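September, a bit after four in the afternoon

Steelpan bench, carrying on with the Stater tenor. I had meant to be finished with the rim by now, but Ultan Horgan put the old Joo calypso record on over lunch and we ended up talking about the bass line for far too long (lovely thing, though, the way the brass hangs back and lets the pans do the chattering).

Anyway, to the tuning. The low D had drifted sharp again after I worked on its neighbour, so I took it back down gently from underneath and left it alone while I had my tea. The octave partial is sitting nicely now but the fifth above it still has that sour little edge when you strike it hard. Soft mallets hide it, hard ones don't, and the Prumivska lot play hard!

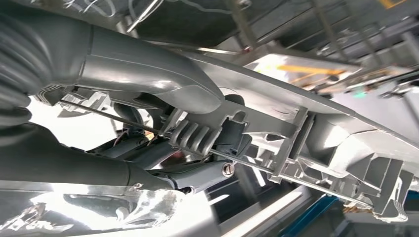
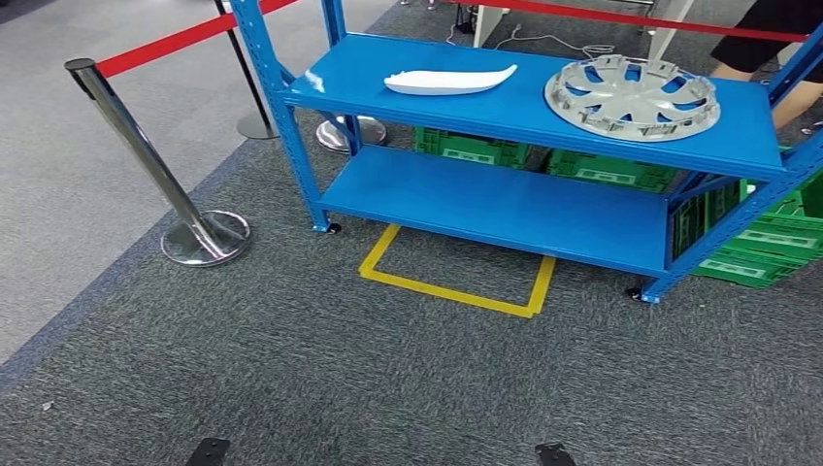

I tried the new rubber on the sticks as well, wrapped 3 turns deep, and it gives a much rounder start to the note than the old sort. Perhaps a shade too polite for soca, where you want a bit of bark, but for the slow numbers in the Zumirov set it is a treat. Ultan prefers 6 turns and says I am being stingy with the rubber. We played the same tune both ways, at 66 for the ballad and 121 for the road march, and I still like mine better for the ballad, while he may well have a point about the other one, although I haven't told him so.

Still to do: go round the outer ring once more with the small hammer, listen to the F sharp against the piano in the morning when my ears are fresh, and ask Prumivska whether they want the skirt left long. If they do, I shall need to look at that buzz near the rim before anything else gets touched.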